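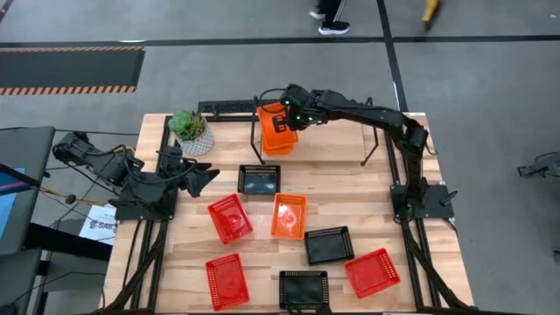 Re: [home-sorting] Baskets by colour or by size?

Evening all,

I'm firmly in the colour camp! Red, orange and black slotted baskets, and I want each lot stacked together on the little shelf with the wooden board. Orange goes at the left end, black next to it, and the reds wait their turn beside the plant. 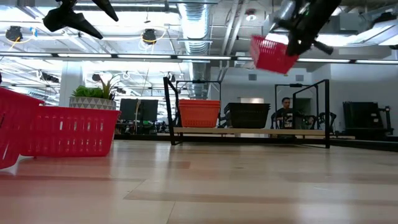
Puspita Ong wrote:
> Mine always jam when I stack them more than 8 high.
> Do you nest them or set them crossways?

Nested, Puspita, same way round, and I stop well short of 8 (the Brosent ones stick dreadfully). I line up the short ends first, then let the rim drop.

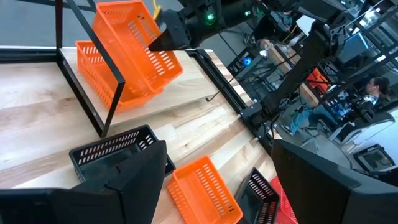

Pens and chargers go in the top one only, so I'm not unstacking the lot for a biro. Does anyone label theirs?

Nabila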